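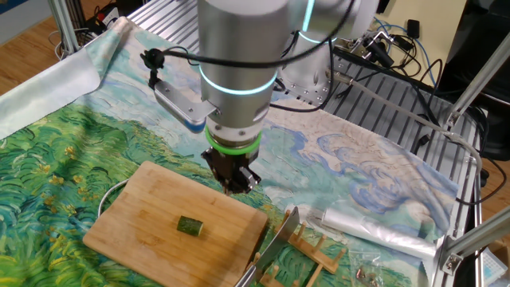

Rosario Marino wanted to know whether it could make a whole salad yet, and Liesl Danzer, who has run the kitchen table project at Dustholm for two years, laughed so hard she had to put her coffee down. "No," she said. "Ask me in September."

I'd driven out for the open day on January 21, 2023, mostly to talk to Liesl, and I ended up sharing her with a steady stream of visitors (fine by me, they asked better questions than I did!). The arm was set up over a bamboo board with one short piece of cucumber on it, and people kept leaning in to see what it would do with it.

I asked why cucumber. "It rolls," Liesl said. "It's got a skin that's tougher than the inside, and every one you buy is a different size. And it's cheap. I did a month on avocados once and our grocery bill got passed around the office."

Then there's the tablecloth, which I loved — big swirly painted sky, green grass, little yellow flowers. I figured it was there to cheer the place up. Liesl said she'd picked it because it's awful to look at if you're a camera. "Plain white is easy. Who has a plain white kitchen? Brunello kept telling me we were making life hard for ourselves, and I said yes, please, let's."

Brunello Ruggiero writes most of the software, which they call Bandara, and he was hiding at the back with a laptop. He told me the camera on the wrist does a lot of the close work, because once the fingers get down near the board it has the better view. "People watch the fingers," he said. "I watch the wrist." He also said the green ring at the wrist is the thing visitors ask him about most, and that he has started answering before they finish the sentence.

What about knives? There was one standing in the wooden dish rack, and I wasn't the only one eyeing it. Liesl said the demo program for the day was picking up and putting down only. "We had 17 kids signed up for the first session. I'm not handing anybody a blade with 17 kids in the room, and that includes the robot."

She was pretty open about the numbers, too. They did 188 pickups in the last round of practice before the open day and dropped nine. Most of the drops, she said, came when the piece was lying on its side close to the edge of the board. I asked if nine was good. She made a so-so face. "For a Flument grant report it's good. For my mother's kitchen it's nine pieces of cucumber on the floor."

I asked what she'd fix first if somebody gave her a free week. "The cables," she said, right away. "Then the bags. Thin clear plastic is horrible, it's shiny and it never sits the same way twice." Brunello, from behind the laptop, said he'd take the week off.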